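How to Put Away Corded Headphones So They Come Out Again

Filed under: Small Repairs and Smaller Victories

I own more corded headphones than a person with two ears can defend. Some were bought, some came with other things, and one pair was left at my place by Imre Kelemen, who has since told me to keep them in a tone I didn't care for. For years they all lived in a drawer, where they mated.

What follows is how I store them now. It takes 25 seconds a pair once your hands know it, and considerably longer the first time, when you will swear.

What you need

A flat surface you can wipe. A soft cloth. One strip of hook-and-loop tape per pair, cut to 37 mm if your cable is thin. A hook or peg wide enough that the headband doesn't crease. I use an Otix peg rail, and a wooden coat hook did just as well before that.

Step 1. Put them down and leave them alone

Lay the headphones on the counter before you touch the cord. Most tangles are made in the air, by somebody holding the cups in one hand and yanking with the other. If the cable has been flung over the headband a few times, as it usually has, resist the urge to pull on whichever end you can see. You want the plug, and the plug is generally under everything else.

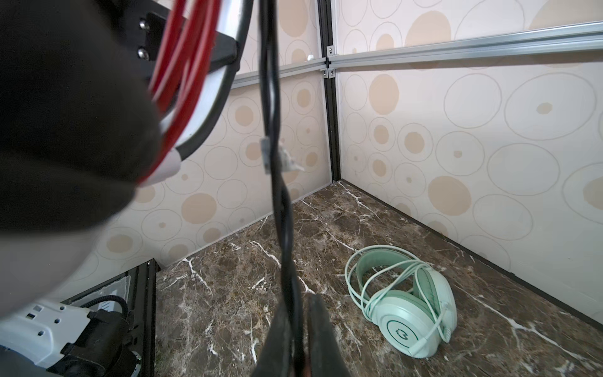
Wipe the ear cups while you're at it. A barely damp cloth for the outside, a dry one for the cushions. I once used kitchen spray on a pair of cushions and they came off on my neck in flakes for most of January.

Step 2. Unwind from the plug end

Find the plug and walk it backward through every loop, one at a time. This feels stupid. It is also quick. If you hit a real knot, loosen it from the middle with two fingers and feed the plug through - don't try to shake it free, because a shaken knot is a smaller knot.

Go gently where the cord enters the cup. That short rubbery sleeve is the strain relief, and it's the part that dies first. I have paid Lakatos, the repair counter near the station, to resolder two of them, and the man there looks at me like a dentist.

Step 3. Lift by the headband

When the cord is free, pick the headphones up by the band and let the cups hang. Never lift by the cable, and never by one cup, unless you enjoy buying hinges. With the cups hanging you can see any loop you missed, and there will be one. If your cable has a splitter, check there too. Loops like to gather at a junction and wait.

Let the rest of the cord trail on the counter for a minute so the twist can work its way out. Do one pair at a time and push the others out of reach. Two cords on one counter is how the drawer started.

Step 4. Coil, strap, hang

Make loops as wide as your palm, turning the cord a little between finger and thumb so each one lies flat. Don't wrap it around the headband or the cups. Strap the coil loosely, hang the headphones up, and let the coil hang below with some slack at the cup. 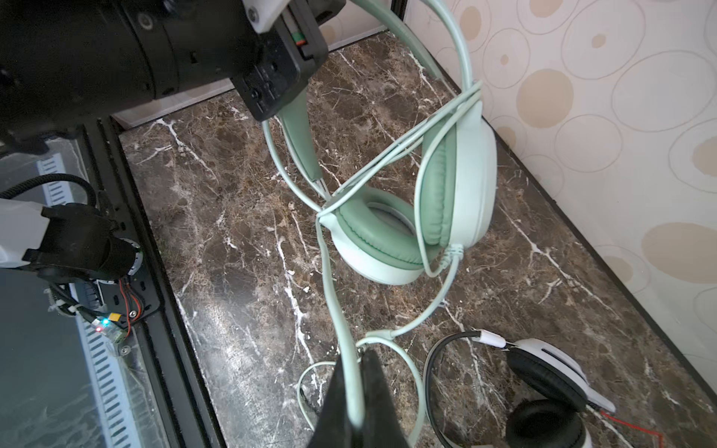 Yuzuki Kaneko wrote in to object to the strap: "I've hung mine with no strap at all for years. Big lazy loops over the peg, then the headband on top to hold them. The strap is one more thing to lose, and yours are probably all in that drawer."

They are in that drawer. Her way works if your peg is deep enough. Mine isn't, and the loops slid off behind the radiator, so I'm staying with straps.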